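Skoltgate Lost Property Service
Progress report to the Oletti Fund, second quarter

The desk at Skoltgate station opened six days a week this quarter, with a late opening until 8 p.m. on Thursday. We logged 1425 items, and 394 went back to their owners. Another 373 are still inside the holding period.

Wallets and bus passes remain the easiest to return when they hold a name. Umbrellas and single gloves are rarely claimed. The new shelving for the Wan Street store was paid for from the equipment line and is in use.
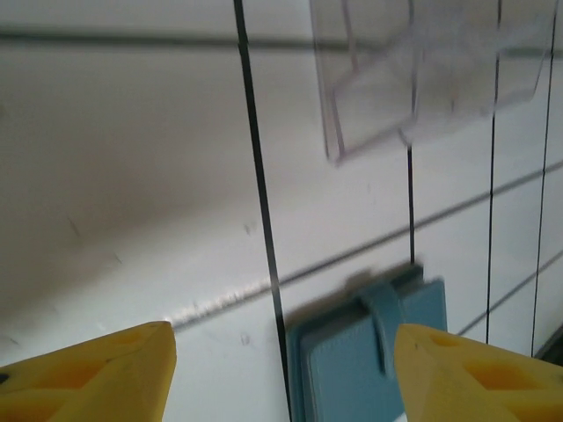
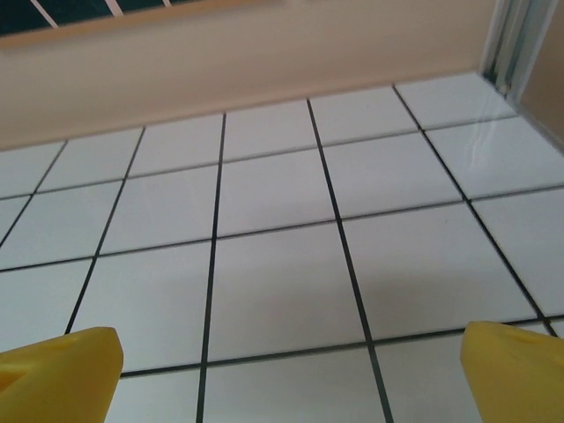

The online claim form went live in May, four weeks later than planned. The delay came from the Zistden booking system, which would not pass claim numbers to our register. That is fixed. Claims made by phone still have to be typed in by hand, and we had a backlog of 27 at the end of the quarter.

Spending is within budget apart from postage, which is over. We ask to move the unspent training money to cover it. No change to the total grant is needed.

Next quarter we will open the second desk at Wan Street, print the claim leaflet in larger type and send unclaimed clothing to the charity shop once the holding period ends.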